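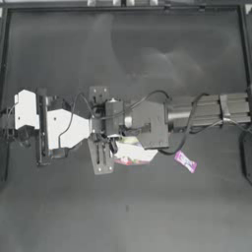
1/ Notes on cataloging the Bouazza negatives

The collection is 2189 medium format negatives from a portrait studio in Tadlow. Nearly all of them are horses and show dogs. I am posting what I know so far on dating and grouping them.

2/
Format is 6x6 cm on 120 roll film, black and white, cut into strips of three. The strips came in glassine sleeves, 60 sleeves to a box, with the last box only partly filled. Some sleeves hold four strips and others hold one.

3/
The sleeve numbers are not chronological. They follow the order in which customers paid. Yasmine Benkirane worked this out by matching sleeve numbers to the studio's receipt book. A dog photographed in March can sit behind one photographed the next fall.

4/
So the sleeve number gets recorded but is not used for sorting. I sort on edge markings first, then backdrop, then light.

5/
Edge markings: film name and frame number are printed by the maker between the frame and the film edge. The typeface changes twice in this collection. That gives three groups. The middle group is small, seven sleeves in all.

6/
Backdrop: the studio owned two canvas drops. One is plain mid-gray. The other has a painted hedge with a patch at lower left. The patch gets bigger over time, so hedge pictures can be put in order among themselves with fair confidence.

7/
Horses were shot outdoors at Hullgate, in the stable yard, so no backdrop. For those I use the yard wall. A downspout was moved at some point and the old bracket holes stay visible. Before and after is all it gives me.

8/
Light: early dog portraits have one round catchlight per eye, high and to the camera's left. Later ones have two, and the second is square. I read that as a flash in a reflector, then a window or a softbox added on the other side. The receipt book lists no equipment, so this stays a guess.

9/
Shadow edges agree with the catchlights. Single source, hard edge under the jaw. Two sources, the shadow fills and black coats finally hold some texture. Black Labradors before the change are close to clear film in the chest area.

10/
Scanning: emulsion side down, 16-bit grayscale, no sharpening, no dust removal in software. The dust removal tool eats whiskers. It sees a thin bright line and fills it in. Check at 100% if you have used it on animal pictures.

11/
Whiskers are also my focus check. If the whisker bases are sharp and the eye is soft, focus was set on the muzzle. This happens in a lot of the long-nosed breeds. The photographer seems to have switched to focusing on the near eye some time in the third film group.

12/
Names of animals are penciled on the sleeves, owners' names are not. Othmane Ramadan is transcribing them. Current count of dogs called Prince is 18. They are not all the same dog. Ear set and chest markings separate most of them.

13/
Correction to 5/: one sleeve I put in the middle group has a respooled film with no maker's printing. It is now filed as undated.

14/
Storage: new sleeves are uncoated paper, four-flap. Old glassine is kept separately, flat, because the pencil notes are on it. Do not copy the notes and throw the original away.

15/
If you have a print with the Eswood stamp on the back, send me a scan of both sides. Eswood did the studio's enlargements and the stamp includes a job number. I have the Hullgate job numbers but very few for the dogs.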